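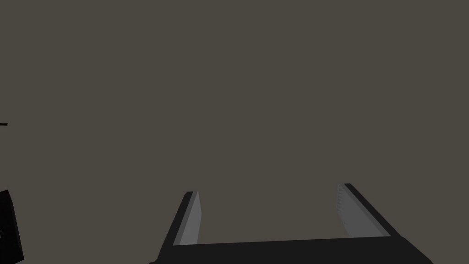 Swapped the Tirngate jaw model for the Virkwood one in the simulator this morning and reran the wrist view before touching the controller. The Virkwood fingers lean in towards each other, so the tips stay in view with the jaws open, and the fine ridges below the right fingertip render well enough to use as a reference. The left pad looks smooth from this angle. Jui-lin Chuang thinks that is only the viewing angle. I have yet to check the mesh.

Set the grip limit to 600 and ran 2000 closing cycles with no part. Virkwood completed 973 before the controller flagged a position error – Tirngate stopped much earlier on the same settings. Raised the tolerance and restarted after lunch. Nilsuwan controller next, then the Evano arm if the licence comes through in July.

4 comments
Share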